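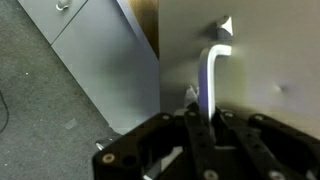 flomden_shop: I'd grease the finger pivots every 500 cycles, friend, whatever the Hladun sheet says!

sterncombe2: Oh, that's an awful lot of grease. We go 1000 and ours is happy as can be. My routine, for what it's worth:

1. Wipe the fingers and snug up the gripper screws.
2. Jog to the lower drawer front and check your touch point (go slow, please!).

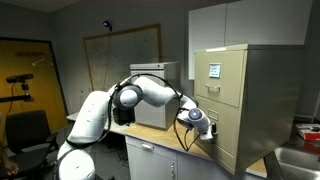

3. Leave the wrist cable a nice generous loop. I went stingy in November and was sorry.

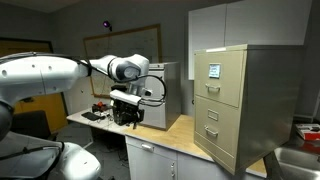

4. Re-zero and write it in the log.

flomden_shop: Love the list, but I'm sticking with 500. Ours got stiff at 1000.

gripnight: 3000 here, never a squeak :)

Forums > Flilta Arms > Upkeep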